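Introduction to Product Life and Repair
Handout for Unit 5: Why small accessories are replaced so often

Please read this handout before the class. You do not need to learn the terms by heart, but you should be able to use them when we discuss the Valtis case.

1. Technical life and service life

In Unit 4 we made a difference between two kinds of life. The technical life is how long a product is able to work. The service life is how long somebody really uses it. For a washing machine the two are often close. For a small accessory they can be very far from each other, and this is the subject of today.

Accessories are things such as chargers, cables, adapters, cases and earphones. They have a low price, they are bought quickly, and usually they are not written in any household list. When a person changes the main device, the accessory often goes into a drawer although it still works. We call this "sleeping stock". It is not waste yet, but it is also not in use.

2. The Prullport survey

The main source for this unit is the household survey made in Prullport. The survey received answers from 586 households, and these households reported 2554 accessories in total. If you divide, you get a little more than four accessories for each household. Remember that this is a mean. Many households reported only one or two, and a small group reported very many.

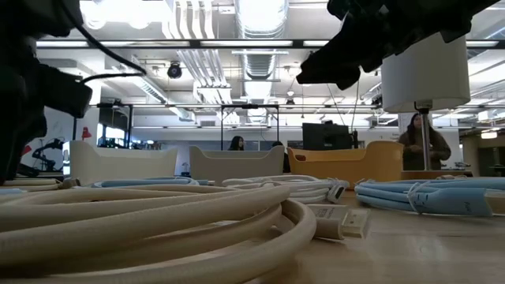 The survey asked one more question which I find useful: "When did you last use this item?" People could choose between this week, this month, this year, and "I do not remember". The last answer is difficult to interpret. It can mean that the item is not used, but it can also mean that the item is used so automatically that the person does not notice it. Becerra, the office which prepared the questions, put both meanings in the same group. In my opinion this was a mistake, and you should mention it if you use the data in your essay.

3. Reasons for replacement

The literature gives several reasons. Please be careful not to mix them.

Failure: the item does not work anymore.
Incompatibility: the item works, but it does not fit the new device.
Loss: the item cannot be found, so another one is bought.
Duplication: the buyer gets a second one inside the package of another product.

Duplication is special, as the consumer does not take any decision. A seller can reduce it by offering the product without accessories. The Valtis case shows one way to do this. The company offered 2 versions of the same product, one with the charger and one without. Read the case and ask yourself who has the advantage when the price of both versions is the same.

4. Collection and reuse

Sleeping stock can be brought back to use only if it leaves the drawer. The Jellov scheme placed collection boxes in shops during May. Items were tested, sorted by type and given to schools. The testing was the slowest step. It needed more hours of work than the collection and the transport together, and for this reason the scheme accepted fewer types of item in its second year.

For the discussion

Prepare short notes on the following. Would you count sleeping stock as part of the service life? Which reason for replacement is the most difficult to measure with a survey? How would you change the last answer in the Prullport question?

Notes can be in your own words, half a page is enough. Bring also the table from Unit 4.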